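News > Health & Science > Local
Search this site Search Go

Trarnton teaching hospital opens suture practice room to surgical trainees

Surgical trainees at Owino Hospital in Trarnton have a new place to practice their stitches. The hospital opened a suture room on its third floor in March, stocked with pink, skin-like practice pads that can be cut, stitched and thrown away when they are used up.

The room is open from 6 a.m. until late evening, and trainees can book a bench for up to two hours at a time. Over 400 sessions were booked in the first month, according to the hospital's education office. Before that, trainees shared a bench in a storage area next to the library and had to bring their own thread.

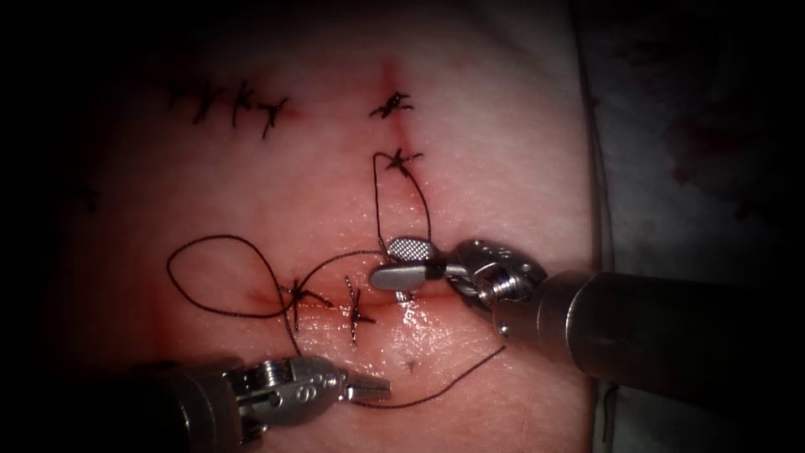
Beginners start with single knotted stitches along a short, straight cut. They are asked to keep the spacing even and to clip the tails short. After that they move on to longer cuts and to places where two cuts meet, which are harder to close neatly because the corners pull against each other.

Instructors look at the finished pads and leave written notes. The most common remark so far, the education office said, is that stitches are pulled too tight. A tight stitch makes the edges of the cut bunch up, and on a pad the bunching is easy to see. The second most common is that the needle goes in too close to the edge.

The needle itself takes up a good part of the early sessions. It is curved, and it has to be turned through the material along its own curve. Pushing it straight tears the hole wider. Trainees practice picking it up, setting it in the jaws of the driver and passing it across the cut before they are allowed to tie anything.
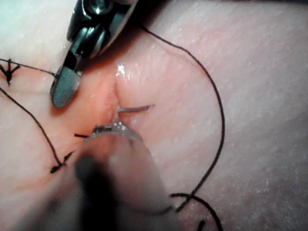
What the pads cost

The pads are supplied by Fluton, a training materials company. The hospital paid $3,693 for the first order of 300 pads. A pad can take several rows of stitches before the surface is too worn to use, and trainees are told to work from one side to the other so that no space is wasted.

The thread comes from hospital stock that has passed its use date and can no longer be used on patients. It is dark and braided, so it shows up well against the pink. The education office said it had also looked at a clear thread but dropped the idea after a short trial, as trainees kept losing sight of the loose end.

Money for the pads and benches came from the Itier Fund, which pays for training equipment at hospitals in the region. The grant covers the room for 3 years. After that the cost moves to the hospital's own training budget.

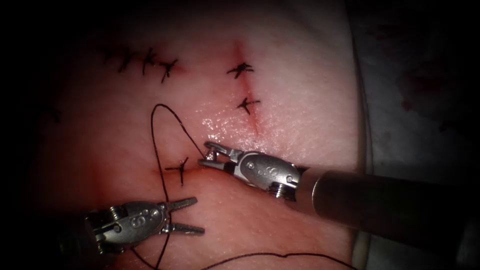

Photo: Owino Hospital Education Office

Handling the loose thread is the part that many trainees find slow. A long strand has to be looped and drawn down without catching on the stitches already in place. The course guide tells them to pull the thread through until only a short tail is left, and to lay the rest where it can be seen.

Nursing staff and medical students are not yet able to book the room. The hospital said it plans to add evening places for both groups once a second order of pads has arrived. Trainees from two nearby clinics have also asked for access, and a decision on that is expected before the summer.

Bookings are made through the education office on the third floor. Used pads go in the marked bin by the door, and needles go in the sharps box at each bench.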